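Jestlow Toy Kitchens - Gallery

This page collects the small-scale kitchen pieces I have kept over the years. Most are play kitchen accessories, made for children between three and seven, and a few are dollhouse size. I started with one box of parts from the Junberg shop when it closed, and the list now stands at 774 pieces. Only a small share of them are shown on this page.

The pieces are grouped by set where I know the set. Where I don't, they are grouped by what they are for. Click a heading in the side menu to go to the full list for that group, with sizes and condition notes.

Pans and pots

The oldest group. The Tang pans came in two sizes and were sold singly, without lids. The smaller one turns up more often. Handles are the first thing to go on all of these, and I have noted which ones have been reglued.

The Fesedetti pots are heavier and have a maker's mark on the base. Early ones have the mark pressed in, later ones have it printed. The print wears off quickly, so an unmarked pot may still be one of these - check the rim, which is rolled outward.

Cups and plates

There are 210 of these, and many are still not sorted. Plates from different sets are close in size and the whites vary a little. I match them in daylight and leave the doubtful ones in their own drawer.

Cutlery

Mostly forks. The spoons got used for other things and did not come back. I have one complete tray of cutlery from the Junberg box and would be glad to hear from anyone with a second.

Stoves and the things that go with them

Stoves take up the most shelf space and are the hardest group to photograph well, as most of them are white.

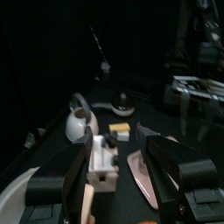

Play stoves tend to be simple boxes, and I sort them first by where the knobs are. The white one has a raised top and black knobs along the right side, with a small square opening low on the front. I like to see a stove with its cookware nearby, and the white kettle with the arched gray handle and the small long-handled saucepan both suit it. The yellow sponge and the pink tray belong more to the washing-up side of a play kitchen, but I keep both sides under this heading.

Sinks and basins are next on the list. I have the notes written and need to check the measurements again before they go up.

If you have a piece you can't place, send me the width, the color and any marks on the base. A plain description is fine.

Vilgot Strand
Page last changed 2 November 2022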